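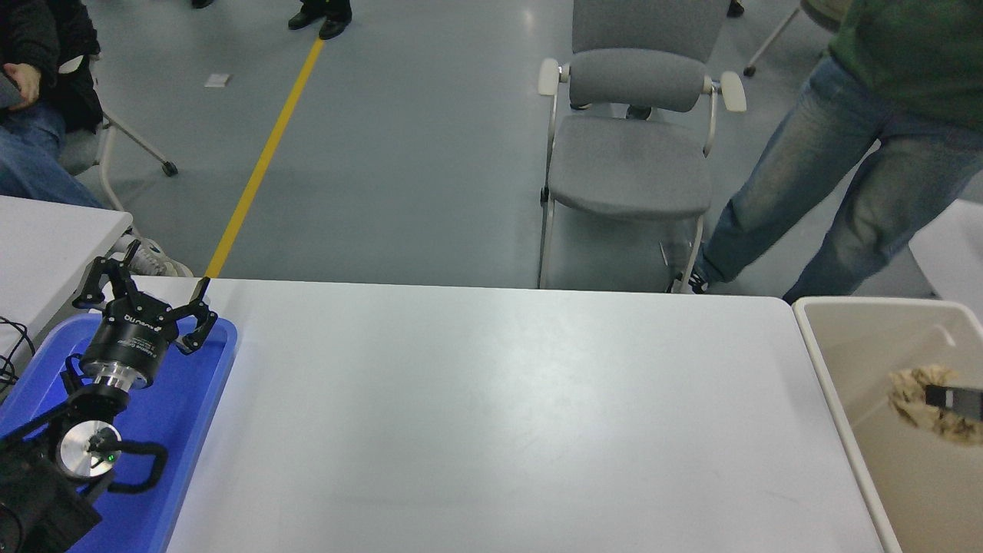 What is a common table?

A common table is a table in a shared workroom that belongs to everyone who works there and is set aside for whatever the day brings: parcels, trays, drinks, lunch and the occasional meeting.

The term is used mainly in workshops, studios and small offices. In catalogues the same object may be sold as a utility table or a project table, usually for more money. The top is most often rectangular and white or pale grey, colours chosen for looking clean and then remembered for showing every smudge.

History

The common table has no known inventor, and few have come forward. An early written definition appears in the Sarpong workroom guide, compiled by Tia Cropper and Ruben Verstraete, which calls it "any flat surface without a name on it". A revised edition dated April 2, 2021 added trays and chairs. The furniture maker Pastex offered a model named the Fliltavum, which sat 4 people in comfort or 24 people's belongings.

Typical contents

Trays are the main instrument of order. A plastic tray with raised rims keeps small items from rolling off, and marks out a district where tidiness is at least intended. Blue is a popular colour, being hard to lose on a white top.

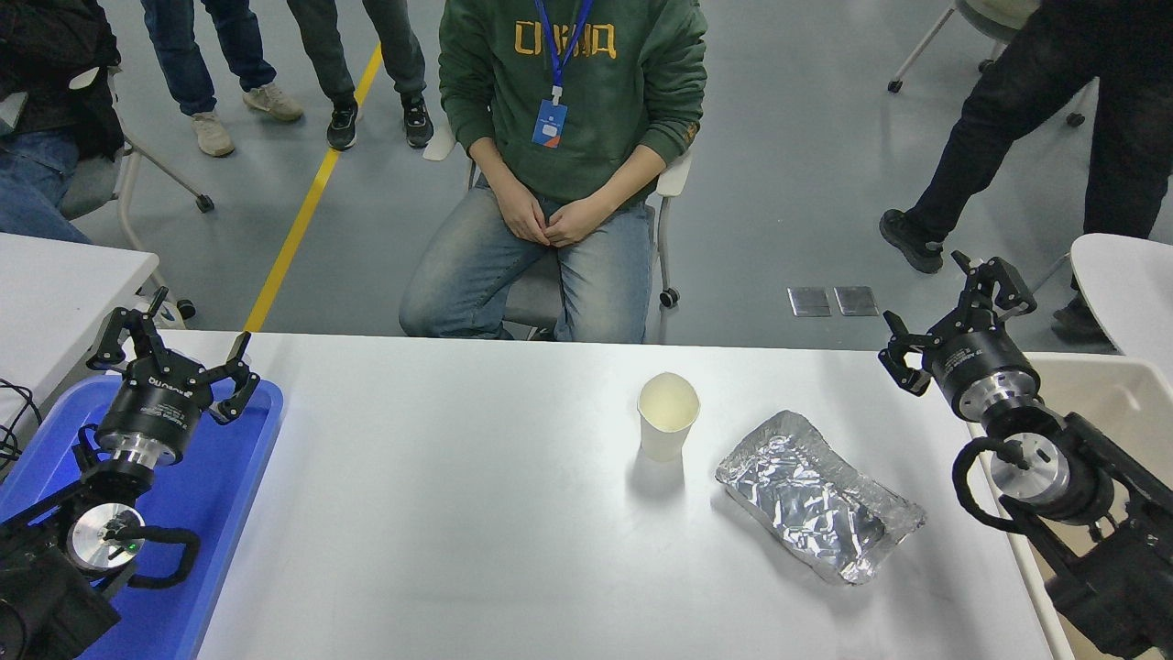 Paper cups are the most frequent visitors. They are made to be used once and can remain in place a good deal longer, their ownership growing less certain by the hour. Foil packages are treated with more respect, as they may hold somebody's lunch. Kibet Mfaume, in his essay "Surfaces in Common", proposed that an unclaimed foil package be left alone until the end of the day, a rule observed chiefly by people who have already eaten.

Seating

Chairs at a common table seldom match. Castered office chairs drift in from nearby desks, and upholstered ones with fixed legs stay wherever they were last put. Cropper and Verstraete advise against assigning seats.

Clearing

The usual practice is to clear the top at the close of the day and wipe it with a damp cloth. Cups go in the bin, trays are stacked, and anything else is moved to a second table, where the process begins again.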